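Two-arm table cell: questions we get about setup and care
Page kept by Solveig Westerberg. Last changed September 2025.

How often must the gripper fingers be checked?
Every 1,000 cycles. Look at the serrated inner edges with a lamp and brush out the dust. If a tooth is worn flat, change both fingers of that gripper, also when the other one looks good.

Who may change the fingers?
Wissam Daher or Kelly Nuttall. Please do not do it alone the first time.

Which screws do I use?
Only the ones in the Flondex box. The longer screws from the old kit press on the actuator housing.

The left arm stops a little too high. What is wrong?
Most often the zero position is lost after a power cut. Run the homing program two times and wait 5 seconds between. We had this in August, and a second homing was enough.

How do I know that the cell is ready after a repair?
Run the letter task. The arms must put the blocks in the wooden tray until the word "robot" is complete, with small blocks that need a straight grip.
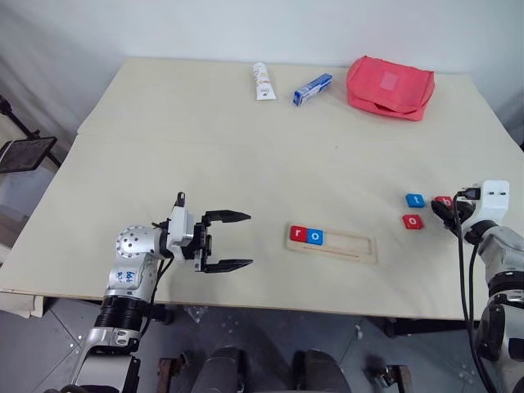

Start slow, and go to normal speed only when one full word is done without a dropped block. Write the result in the log – also a bad result.

What about the cables?
Leave a free loop at each gripper, so the wrist can turn. A tight cable pulls on the connector, and then the gripper loses contact for a moment. Replace the cables at 4,000 cycles.

Can I move the table?
No, please ask Vidar Nygård first. The positions must be taught again after it.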